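Ganari Bench Arm Kit, wrist camera version

Supplied by Brimon. Page updated September 5, 2022.

87 shares | 8 comments

The Ganari is a single-arm kit for bench work at close range: inspection, light handling and work on small appliances. It comes with the arm, a control box, a wrist camera, the cable set and a licence for Hetora, the software used to record and replay movements. A table clamp is included. A floor stand is not.

Reach is 560 mm, measured from the centre of the base to the tool plate. Rated payload is 2000 g with the tool fitted, so the weight of the gripper and camera must be taken off before the part is counted. The power lead is 2 m long.

The wrist camera is fixed to the gripper mount and turns with the last joint. Its view may be rotated by a quarter turn or more against the room, and Hetora stores the picture as it was taken. Users who want an upright view on screen should set this in the display menu. The setting changes the display only and leaves the recorded files alone.
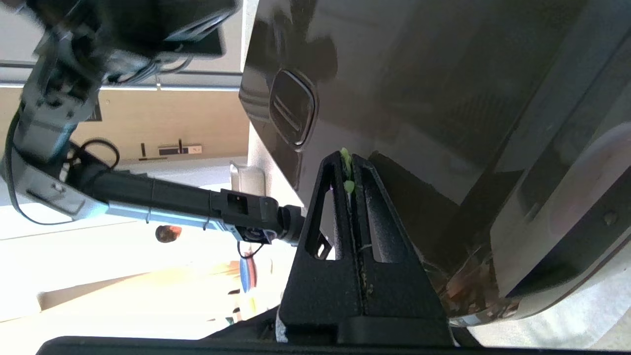
Curved, glossy housings need more care than flat parts. Reflections move across the surface as the wrist moves, and a bright patch can hide an edge. We suggest a matt reference mark on the bench and a slow approach over the last 105 mm. Speed in this zone is set under Approach in Hetora, and applies to every program on the arm until it is changed.

Cables run along the outside of the arm and are held by clips. Leave enough slack at each joint for full travel, then run the arm by hand through the whole program before switching to automatic. A clip that opens during this test should be moved, as tightening it further will mark the cable.

The arm is not sealed against food, steam or liquids. Where crumbs or grease are likely, fit the Wike sleeve, sold separately, and wipe the camera window at the end of each shift. Do not use solvent on the window.

Kits bought before May have the older clamp, with a single screw. It can still be used, but the base must be checked for movement after each change of position. The newer clamp fits all Ganari bases and can be ordered as a spare from Brimon.

Spare clips are sold in packs of 8.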